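Farkex Folding Book Stand

Sold by Sistness, Mullport

Most book stands sold for poetry readings are built for sheet music. They're tall, they wobble, and they hide the reader's face from anyone in the first few rows. We were not keen to stock another one, and we sent the first Farkex sample back.

The second version is better. It folds flat, holds a thin pamphlet open without cracking the spine, and sits low enough that people can see who is reading.

What it does well

Two soft clips hold the pages. They slide sideways, so a long line at the outer margin isn't covered up. The back tilts to 4 positions, of which we think two are useful.

What the maker claims

Farkex says the stand takes books of up to 700 pages. We tried a collected poems close to that size and the back slipped a notch every time a page was turned. For pamphlets and slim paperbacks, fine. For a fat anthology, buy something heavier.

The box also says "improves your delivery." We have no idea how it would.

Details

Folded thickness: 23 mm
Tilt positions: 4
Color: black only
Spare clips: sold in pairs

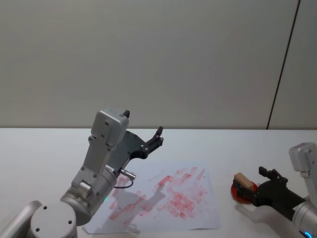
Stand or lectern?

If you read at one venue all year, a proper lectern is still the better buy – the Gunawan tabletop model costs more but stays put. The Farkex makes sense if you carry your own kit from one bookshop to the next.

Returns

Unused stands can come back within 7 days. Clips that have been bent can't be exchanged, whatever the leaflet in the box suggests.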